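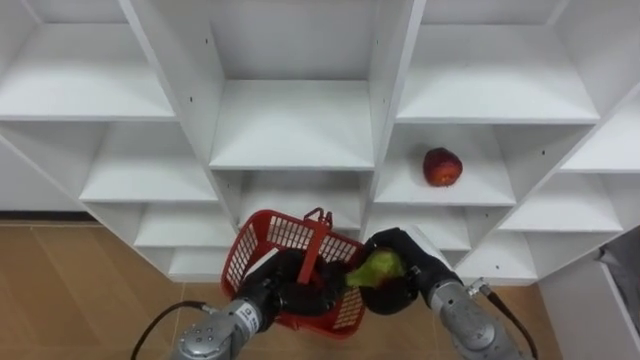 White open shelving with pin holes for adjustable supports.

Gervásio Lopes runs the takeaway counter at Conceição and stopped printing paper coupons in September. "We had 56 come back out of 600," he says. "Most were out of date."

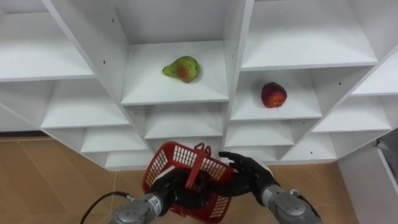

The family chicken box now costs the same all week, with two sides included. Extra sides are still charged. "People asked if they could swap the rice for chips. Yes, they can."
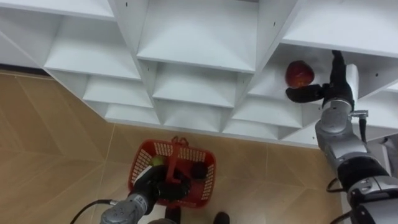
What about old coupons?

Lopes will take them until the end of the month, one per order. 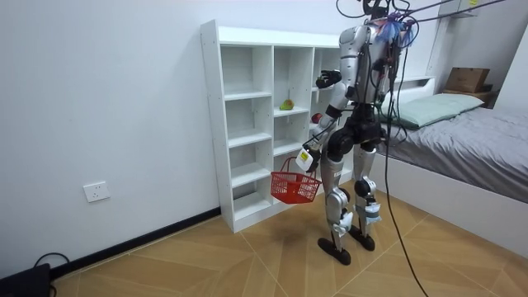

"If it's torn I don't mind," he says. "If it's a photocopy, I do."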